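Worktop upstand

A worktop upstand is a low strip of material fixed to the wall along the back edge of a kitchen worktop. It covers the joint between worktop and wall and keeps water from running down behind the base units. The term is mainly British. In North American usage the same part is usually treated as a short backsplash, a word that in Britain is reserved for taller coverings, also called splashbacks.

Terminology

Trade use separates three parts that are often confused. The upstand is a narrow strip, normally cut from the same material as the worktop. The splashback is a taller panel or area of tiling, most often found behind a hob or sink. The sealing strip is a thin plastic or metal section pressed into the angle between worktop and wall, and has no decorative purpose. A kitchen may have all three, or only one. Where tiles run down to the worktop, an upstand is generally left out and the joint is closed with flexible sealant.

Materials

Upstands are made in laminate, solid timber, natural stone, quartz composite and acrylic solid surface. Laminate upstands have a chipboard or fibreboard core and are supplied in lengths that match the worktop. They are cut on site with a fine-toothed saw. Stone and composite upstands are cut by the worktop supplier from the same slab where possible, so that the veining agrees in colour. A continuous vein from worktop to upstand can be asked for, but wastes more of the slab.

Timber upstands move with changes in humidity and should be oiled on all faces before fixing, including the back. Acrylic upstands can be joined to the worktop with a coved corner, which leaves no open joint at all.

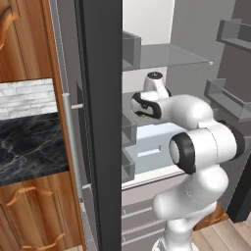
Bhatia disagrees with the common advice that a tiled wall makes the upstand unnecessary, and says that the lowest grout line is the first part of any kitchen wall to fail. In her view a tiler should start from the top of a stone strip, even a very low one, so that the joint that takes the most water is between two pieces of the same material. The opposite case was put by Seema Singhal in the Teter fitting notes, which hold that an upstand below tiles only replaces one sealed joint with two, and that both will need to be renewed in time.

Fixing

Walls are seldom straight. Before an upstand is fitted, the wall is checked with a straight edge and high spots are taken down. Small hollows are left and filled with adhesive. Laminate and timber upstands are bonded with grab adhesive, and stone with silicone or a flexible tile adhesive. Screws are rarely used, as the heads would have to be hidden.

The strip is set on a thin bed of sealant along its lower edge and pressed back to the wall. Surplus sealant is removed before it skins over. Internal corners are butted in stone and may be mitred in timber. External corners are mitred in most materials, although laminate is often butted and finished with an edging strip.

Behind a gas hob, the distance between burner and upstand is governed by the hob maker's instructions. Laminate and timber are often ruled out at this point, and the upstand is then stopped on either side of a glass, steel or tiled panel.

Sockets and windows

Electrical sockets above a worktop should be placed with the upstand in mind. A strip added during a later refit may foul the lower edge of a socket plate. Notching the strip is possible, but leaves a weak point in stone. At a low window the upstand may be reduced in height or replaced by a sill of the worktop material, which laps over the joint.

Maintenance

The sealant joint is the only part that needs regular attention. Mould, shrinkage and lifting at the ends are the usual signs of failure. Old sealant is cut out with a blade on both sides of the joint, the surfaces are cleaned with spirit and dried, and a new bead is run in one pass. Sealing over old material is a common fault - the new bead takes hold of the old one and lifts with it.

Stone upstands may be resealed together with the worktop. Acid cleaners, including vinegar, should be kept off marble and limestone.

See also

Splashback
Worktop
Scribing (joinery)
Silicone sealant

This page was last edited on 07/04/2026.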